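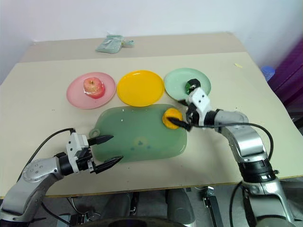 So I broke the right arm in February, and I've been putting off writing it up, partly because I was embarrassed and partly because it took me ages to understand what I'd done. Graziella asked me twice if the post was coming. Fine, Graziella, it's coming.

If you've not been following along, I've got a two-armed setup called Skorura that I use for sorting things onto plates. Fruit, mostly. It's cheap, it rolls when you get it wrong, and I can eat my mistakes. The arms run off a controller I bought from Gaten, and the bit that decides which arm goes where is my own code, with a lot of help from Raghavendra, who writes much tidier stuff than I do (and says so).

The fault looked like nothing at first. I had a session going one evening, perfectly ordinary, and the right gripper went down for a piece of fruit, closed, and stopped. No bang, no error. It just sat there holding on. I thought it was thinking! Sometimes there's a pause while the planner has a bit of a fret about whether the two arms are going to meet in the middle, so I went off to put the kettle on.

When I came back it was still there and I could smell it. Anyone who has ever cooked a motor knows that smell. Warm dust and something sweetish. I put my hand near the wrist and it was hot enough that I took my hand away again sharpish, then I did the thing I should have done from the kitchen door, which was hit the stop button.

The log made no sense to me at all. As far as the software was concerned the grip had finished, everything was lovely, and it was waiting for a message from the wrist to say so. The message never came. Meanwhile the gripper motor was still being told to squeeze, at full current, for fifteen minutes. There is a timeout for exactly this. I'd set it myself. I'd set it to 395, thinking the number was in tenths of a second, and it's in seconds. And then every time the planner retried, it started the clock again from nothing, so it never ran out anyway. Two mistakes stacked on top of each other, both mine.

But why had the message gone missing? That took another week. I swapped the gripper from left to right and the fault stayed on the right. I swapped the board. I reinstalled everything, which was a waste of an afternoon. In the end I ran the arm slowly through its whole range with nothing on the table and watched the signal, and it dropped out every single time the wrist turned past a certain angle. It was the cable. I'd tied it down too close to the last joint, because I was fed up of it flopping about, and each time the wrist rolled over it got a good hard tug. One of the wires had broken inside the sleeve, where you couldn't see a thing from outside. Straighten the wrist and the two ends touched again, so of course it passed every test I did with the arm parked!

I'd love to say I worked that out by cleverness. I'd been moaning about it to Godfrey Rweyemamu on the phone and he said "does it do it when it's bent?" and I went very quiet.

So, what's changed. Both cables now have a proper loop of slack past the wrist and they're only fixed much further back. They do look scruffy, and I don't care. The timeout is two seconds, and a retry doesn't reset it. If the wrist goes silent, the gripper current drops to a low hold and the arm stays where it is. Raghavendra wanted it to let go completely, and we had a bit of a row about that, as I don't fancy things being dropped from height with my fingers underneath. Low hold won, for now. I've also put a temperature limit on each gripper motor that doesn't go through my code at all, so I can't muddle the units.

And I don't leave the room any more while it's powered. I know, I know. It was one cup of tea.

The motor itself was past saving. The replacement came from Holub and fitted after I'd filed a bit off the bracket, and it's a touch noisier than the left one, a sort of whine when it closes. I'm keeping an ear on it. If anyone has had the same whine out of one of theirs, leave me a comment, I'd like to know if it settles down.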